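Home Skills, Session Four: Clearing and Resetting a Tabletop
Handout and notes, updated 31 Jul 2024

Hello again! I type these up after class from whatever I scribbled, so forgive the jumps. If you missed the session you can follow along on your own table at home, and if you were there you'll recognize most of my rambling. Bring the notes back next time with your own scrawl on them, please.

Where we left off: last time was drawers. A few of you asked why I leave tables until after drawers, when the table is the thing everybody walks past and sighs at. My answer is that stuff on a table needs a place to go. If the drawers are still a mess you just move the pile (I did this for years with a very nice sideboard).

Part one. Looking before touching

Sit down in front of the table with your hands in your lap and look at it for as long as it takes to drink half a cup of tea. I mean it. Sort what you see into two kinds: things that live on the table and things that are visiting. A tray you use every day lives there. A receipt is visiting. So is the screwdriver.

The little decorated things are harder. I have a soft spot for anything with a cartoon on it, and so, judging by the show of hands, do most of you. The question I'd like you to ask is whether the item does a job as well as being sweet. A lid with a puffy creature on it is still a lid, and it can stay if the pot is in use.
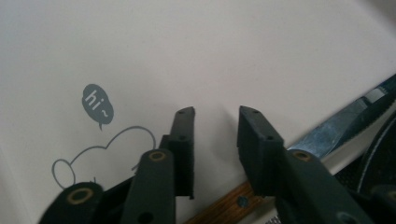
Fig. 1. A small gray decal with a "hi~" speech bubble on an off-white surface.

Cleaning around decals and printed designs: go gently. I use a soft cloth wrung out nearly dry and wipe from the middle of the design toward its edge, never back in under the edge. No scouring pads, no magic sponges. Khôi Khổng asked about the spray cleaner from Elonberg and I said I wouldn't use it on anything printed until I'd tried it on the underside first. I'd say the same of any spray. If a corner of a sticker has already lifted, dry it, press it down with a fingertip and leave it be for the evening.

Part two. Trays

Oh, trays! I could do a whole term on trays. A tray gives small things an edge to live inside, and it turns seven wandering objects into one object you can pick up. When you need to wipe the table, you lift the tray, wipe, put it back. Done.

What I look for:
A rim, even a very slight one. Pencils roll.
Rounded corners if you can get them, as crumbs come out of them so much more easily.
A light color inside, so you can see what needs wiping.
A size that leaves at least half the table free. My own is too big and I'm stubborn about it.

A tray with a picture or a word on it has one extra benefit I only noticed this February. If you can still see the picture, you haven't overfilled it. I now tell people to pick a part of the design and promise to keep it showing. Mine is a pear, and the pear is my conscience.

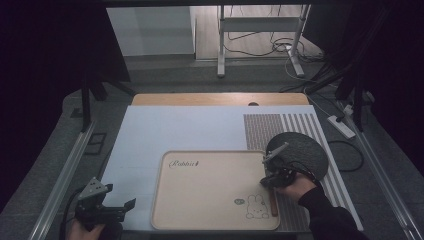 Fig. 2. Beige "Rabbit" tray with a slender brown stick along the right side, and a round dark gray mat nearby.

Long thin things (sticks, skewers, chopsticks, paintbrushes, incense) go along one side of the tray, parallel to the rim. Laid across the middle they use up the whole thing, and then everything else gets balanced on top. One long thing per side is my limit. After that you want a jar.

Mats and other flat layers

Flat things breed. You put down a mat to protect the table, then a board because the mat is too soft to write on, then a textured panel because it looked good in the store - and now you have three layers with crumbs between all of them. Once a month, take every layer off, right down to the tabletop. Shake the felty ones outside. Wipe the hard ones on both sides. Then put back only what you missed while it was gone.

Overlapping is allowed, by the way. I know the books (Procházka especially, who is very strict) want everything squared up with a gap between. I like a round mat sitting a bit crooked over something striped. It's a table in a home. What matters to me is that nothing wobbles when you set a cup on it.

On prices, as I was asked twice: Ziso had a tray I liked for 600 and the larger one for 900, and I came home with neither. The Clukton one at 1000 is lovely and heavy and I can't in good conscience tell you to buy it. Check your cupboards first! An old baking sheet with a cloth in it will do perfectly well while you find out whether you're a tray person.

For next time

Clear one table down to the bare top and build it back up with no more than 2 flat layers and one tray. Make a quick sketch of where everything ended up. Leave it alone for a few days, then mark on the sketch whatever has crept back, in a different color of pen.

Also bring one item you couldn't decide about. Something small enough to carry, please, after last year's lamp.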